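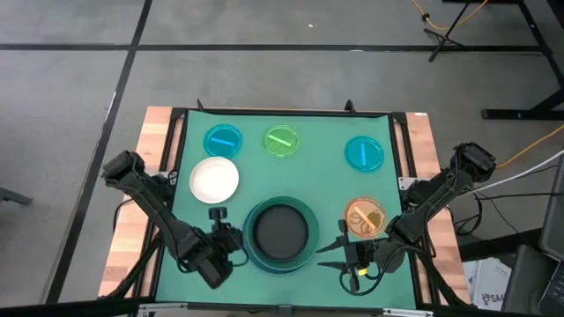

4. How fan sites ask their readers to vote

Appeals to vote in award polls are seldom posted alone. On the four sites we studied, the appeal usually shares a post with something else, such as a birthday greeting, a set of new photographs or a report of where the actor had been seen. We therefore had to code parts of posts as well as whole posts, and each part was given a colour on the coding sheet. The two main colours work alike: the part and the post that holds it take shades of the same colour. A blue sentence is an appeal to vote, and a post where the appeal takes up most of the text is given a lighter blue. Green is used in the same way for thanks and greetings. Posts with no main purpose were left white, whatever colours their sentences had.

4.1 The material

The sites are called Irer, Fesov, Huet and Dekik in this paper. These are the names we used on our own sheets, and they have no link to the real titles or to the performers concerned. All four are run by fans. Irer and Huet follow film actors, Fesov follows a singer, and Dekik follows the cast of a television drama that had ended before the period we looked at. Each site has a front page of news posts with comments under them, and all except Huet also have a forum. We left the forums out. Appeals do appear there, but they are often repeated word for word from the front page, and it was hard to tell which members had posted them first.

The front pages gave us 3,272 posts. We counted a post as containing an appeal if at least one sentence asked the reader to vote, to vote again, to pass on a voting link or to remind other people of a poll. This was true of 1,488 posts. A plain statement that the performer had been nominated was not counted, even when a link to the poll followed it. A line such as "the poll is open now" was counted only when the sentence before or after it addressed the reader. These rules leave out some posts that regular visitors would surely have read as appeals. We kept to the rules all the same, as the alternative was to guess what each writer had in mind.

Posts were coded by 2 readers working apart. Where they differed, the post was read again by both together and a single code was agreed. Most of the differences concerned headlines. One reader had treated the headline as part of the first sentence, and the other had read it as a sentence of its own. We settled on the second reading, and the posts already coded were checked again with this in mind.

4.2 Where the appeal is placed

The usual place for an appeal is the end of the post. On Irer and Dekik it is often the last line before the link, and it is set off from the news by a blank line or by a change in the size of the letters. The reader gets the photographs or the interview first. The request comes afterwards, and it is commonly introduced by a short phrase such as "and don't forget" or "one more thing". These phrases treat voting as something the reader already means to do. Very few posts explain why the reader should vote.

Fesov is different. Its front page carried a fixed notice about voting during the weeks when polls were open, and the posts beneath it referred back to the notice. A typical post on Fesov ends with "you know what to do" or "see top of page". We counted these as appeals, though neither phrase uses the word "vote". The fixed notice itself was counted once for each new wording. It was changed 7 times in the period, mostly to add a category or correct a link.

On Huet the appeal tends to come first. The site has only one writer, who posts in the evening and puts anything with a closing date at the top. News that can wait is placed lower down. A post from June begins with a request to vote and goes on to a magazine cover, a film date and a note on the site's new header, in that order. The cover was the news that drew the comments. None of the comments under that post mentions the poll.

4.3 Repeated appeals

Polls of this kind often allow a person to vote more than once, and the sites make use of this. The first appeal in a campaign gives the name of the award, the categories and the link. Later appeals drop the name of the award and sometimes the categories too. By the last days of a poll a post may say only "keep going" with a link. A reader who came to the site at that point would have to go back through earlier posts to learn what was being voted on.

We expected the tone to become more urgent as the closing date came near. On Irer and Fesov it does. There are more capital letters, more exclamation marks and more posts in a single day. On Dekik the change runs the other way. The writers on that site posted a full set of instructions when each poll opened, and their later reminders are short and rather calm. One of them, posted on a Wednesday with the poll still open, says that the writer has voted, is going to bed and hopes others will do the same. This may have to do with the age of the site. Its regular readers had been through many such polls together and seem to have needed little pressing.

Repeated appeals were sometimes a source of annoyance. Comments asking for "less voting, more pictures" occur on all four sites. The site writers usually answered these politely. On Huet the writer moved the appeals to a side column for one poll, then put them back at the top of the posts for the next. No reason was given for either change.

4.4 Thanks and results

Green sentences are most common after a poll has closed. They thank readers for their votes, and this happens whether or not the performer has won. When the performer has won, the thanks often use "we": "we did it", "we got this for her". When the performer has lost, the thanks are more often addressed to "you", and the award itself is played down or left unnamed. Irer is the exception here. Its posts use "we" after losses as well, and one of them lists the categories in the order the writer had hoped to win them.

The performer is seldom thanked. Writers congratulate the performer, which is a different act, and they do so in sentences that stand apart from the thanks to readers. In posts on Fesov the two are even given separate headlines. The reader is treated as the person who did the work, and the performer as the person who received something.

We also found greetings that have nothing to do with awards, such as good wishes for public holidays, the new year or the start of school. They were coded green under the same rule. In many cases a greeting and an appeal stand side by side, and the greeting comes first. It would be easy to read the greeting as a way of making the request more welcome, but the same writers post greetings in months when no poll is open, in much the same words. We prefer to treat the two as separate habits that often meet in one post.

4.5 What the counts leave out

The counts say nothing of how many votes were cast. None of the sites had access to figures from the polls, and the comments are a poor guide, as a person who writes "voted!" under a post may not have done so, and many who voted will have written nothing. Nor did we count pictures with words in them. Banners asking for votes were common on Fesov and Dekik, but most had been lost from the saved pages by the time we collected them, and only the space where they had stood was left. The share of posts with an appeal on those two sites is probably higher than our figures show. The comments under the posts are taken up in the next section.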